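Wood Basics, Handout 4: Why Boards Move
Evening class notes, Anneli Tikkanen, Mandwood
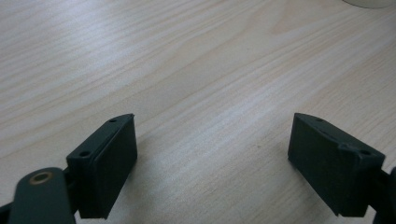
Fig. 1. Pale tabletop with an arched grain pattern near the upper center.

Okay, so last time we ran out of clock right when I was getting to the good part (moisture!), and I promised I'd write it up. Bring this with you next week, please, I'm not printing it twice.

Wood swells when the air is damp and shrinks when the air is dry. It does this mostly across the grain and hardly at all along its length. I learned this the hard way with my first table, a big heavy thing I built in Delulthorpe and screwed down tight on every side. Then came February, the heating was on day and night, and one evening I heard a crack like a dropped plate. Split clean along a glue line!

Now, how the board was cut matters a lot. Flat-sawn boards show those arches on the face, the cathedral pattern, and they move more across their width. Quarter-sawn boards show straight, close lines and stay calmer, but you pay for it. When I priced boards at Pelkonen for my bench, the flat-sawn came to 175 dollars and I bought it without a second thought. I'd do the same again, as long as the top is free to slide a little.

Ways to let it slide: slotted screw holes, wooden buttons in a groove, or those little figure-eight clips. I like buttons. They're cheap and you can make a whole pile from scraps in an afternoon.

A finish slows the moisture down but won't stop it, so do both faces of the top. People skip the underside all the time (I did, for years) and then wonder why the thing cups.

For next week: find a solid wood table at home, crawl underneath, and draw how the top is held on. A rough pencil sketch is fine. Also measure the width and write it down somewhere you won't lose it, we'll need it for the shrinkage sums.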